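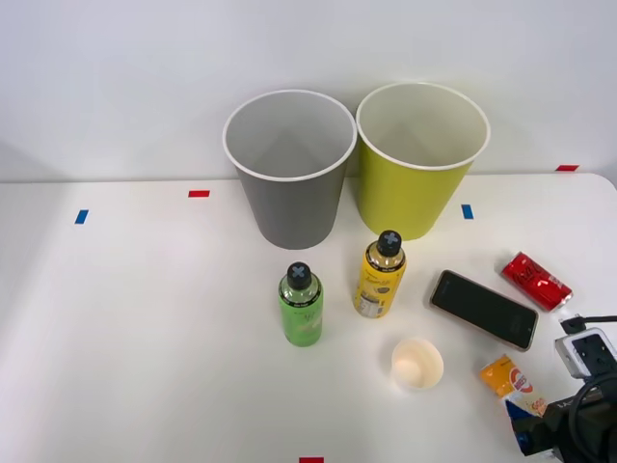

公開日の実演を扱う本報告では、卓上での物品把持作業について、作業環境の構成と物体の姿勢が把持計画に与える影響を中心にまとめる。見学は2025年6月12日、ラローラ(Lalora)社の技術公開日に行った。実演の対象は日用品の仕分けである。作業台は白色無地で、背後の壁も淡い無彩色であるため、物体領域と背景の分離には有利な条件といえる。対象物には、直立した紙コップとボトル、横倒しの赤い缶、平置きのスマートフォンが混在しており、同じアームで扱うには接近方向を物体ごとに変える必要がある。台上の青と赤のテープ片は、当日の配布資料では配置の目印とされていた。

1. 見学の目的
前期の演習では、形状が既知の直方体のみを対象として把持点の算出を行った。この方法では、対象が変わるたびに寸法を入力し直さなければならない。今回の見学では、形状と材質の異なる物体を続けて扱う場合の処理手順を確認し、後期の製作課題に反映させることを目的とした。

2. 装置と処理の流れ
制御ソフトウェアには同社のステスビー(Stesby)が用いられていた。説明によれば、処理は物体領域の抽出、姿勢推定、把持候補の生成、候補の評価、軌道生成の順に進む。候補の評価では、指先と周囲の物体との距離、および把持後の重心のずれが主な項目となる。1回の計画に許容する時間は2秒で、これを超えた場合は候補数を減らして再計算する。
学習用の把持記録は773件で、公開日に合わせて社内で取得したものである。このうち失敗例の扱いについて質問したところ、除外せずに評価器の学習に用いているとの回答を得た。

3. 物体ごとの検討
紙コップは側面が柔らかく、把持力が過大であれば変形する。また上方が広いテーパ形状のため、側面を平行な指で挟むと接触が縁寄りに偏る。縁を内外から挟む方法もあるが、2個のコップの縁が接近している場合、隣のコップとの干渉が生じやすい。
ボトルは直立していれば側方からの把持が可能である。ただし半透明の部分では距離計測に欠損が出ることがあり、説明では、ラベルと蓋の領域を優先して姿勢を推定するとのことであった。
横倒しの缶は、長軸に直交する向きに指を合わせる必要がある。加えて、接触時に押されると転がるため、両指の接触時刻の差を小さくすることが求められる。表面の反射も計測誤差の要因となる。
スマートフォンは厚みが小さく、上方から把持すると指先と台面の隙間がほとんど残らない。黒い画面は光を反射するため、領域抽出では外周の輪郭に依存する割合が高くなると考えられる。

4. 公表された結果
配布資料には、社内試験30回をひとまとまりとする評価の結果が掲載されていた。最も条件の良い構成での成功率は94%である。成功の定義は「対象を持ち上げ、指定位置に置くまで落下がないこと」であり、置いた後の向きは含まれていない。物体別の内訳は示されておらず、薄い物体と円筒形の物体の差は資料からは判断できなかった。

5. 考察
演習で用いた手法をそのまま適用した場合、問題となるのは缶とスマートフォンである。前者は接触後の移動、後者は台面との距離が計算に入っていない。後期の課題では、まず台面を障害物として登録し、指先の最低高さを制約に加える。円筒については、長軸の推定誤差を意図的に与え、許容できる角度の範囲を測定する予定である。
なお、照明条件を変えた場合の結果は資料に記載がなく、見学中にも確認できなかった。演習室は窓からの光の影響が大きいため、測定時には遮光の有無を記録項目に加える。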